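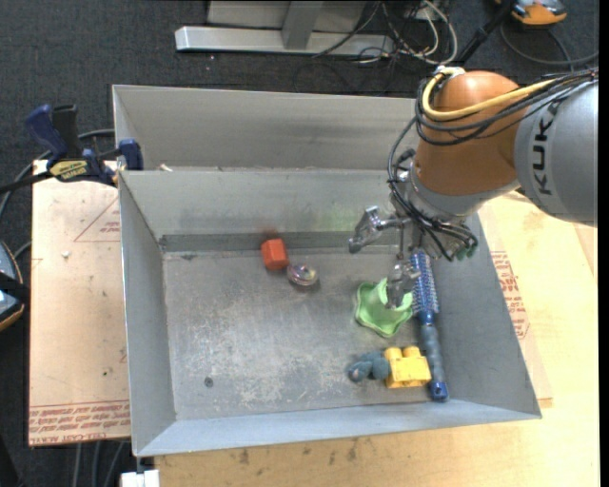 Two-section bin, small items in the front compartment.

Home Guides Storage Search this guide Enter keyword Go

Samuel Two-Section Sorting Bin
Section 5: Putting the bin to work
Reading time: 5 minutes

By now you should have the bin standing level with all its feet tightened down (if you skipped that part, do please go back to Section 4, as everything below is easier with a bin that doesn't rock). This section covers the pleasant part, which is filling it with the odds and ends you want to sort and getting into a rhythm that suits you.

The Samuel has two compartments with a sloping divider between them. The narrow one is at the rear and the bigger one is at the front. We'll call them the rear and the front from here on, whichever side of the bin you happen to stand on.

Before you start

Wipe the floor of both compartments with a soft cloth and a drop of dish soap, then dry them. The sheet metal will pick up scratches and scuffs with use, mostly on the floor of the front compartment where everything gets slid back and forth. Scuffs are normal and don't affect the bin. We have one at our Demoldale workshop that has seen years of service and looks it, and we wouldn't trade it for a new one.

Loading the front compartment

1. Take a modest first load. Bathroom and bedroom things are good to begin with — a hairbrush, a plastic dish, the sort of item you can pick up in one hand.

2. Set the items down on the flat floor one at a time. Please don't tip a whole box in over the front wall, tempting as it is at the end of a long Monday.

3. Lay long items such as hairbrushes along the base of a side wall. They sit nicely there and leave the middle of the floor open for rounder, wider pieces.

4. Put flared or wavy-rimmed dishes down with a little space on at least one side, so you can get your fingers to the rim or into the cup.

5. Stop when you can still see a good part of the floor. If you find yourself stacking, you have too much in the bin.

Note: The walls slope, so small things dropped near the edge tend to slide down toward the floor. Give them a moment to settle before you reach in.

Using the rear compartment

6. Decide what the rear is for and stick with it for the whole session. Most people use it for things they can't make up their minds about. Florêncio Marinho, who wrote the first edition of this guide, kept his for anything that needed washing, and that works very well too.

7. Lift items over the divider and lower them in. Dragging them up the slope leaves smudges, and sooner or later a dent.

8. Empty the rear before you bring in the next load. Fourteen items is plenty for a compartment that narrow, and if they're bulky you'll want far fewer.

CAUTION: The top edges of the walls are folded but they are still metal. Keep your forearms clear of them when reaching down to the far side, and don't let children lean over the bin.

CAUTION: Don't load more than 19 pounds into the front compartment. The bin itself will hold it happily, but the feet were not made for more.

Finishing up

9. Take out the large pieces first, then sweep the small ones into a corner with the side of your hand and gather them up.

10. Check along the foot of the divider for hairpins, buttons and the like. They love to hide there.

11. Wipe down again. For stubborn smudges on the divider, use warm water and a second cloth. Leave the scouring pads in the kitchen, please.

If the bin will stand unused for a while, cover it with an old sheet. The Trikel cover sold for the smaller Condale bin won't fit this one, although we do get asked every November.

Continue to Section 6: Replacing the feet

Questions? Write to the Samuel help desk at the address inside the back cover
© Trikel Home Storage. All rights reserved. Back to top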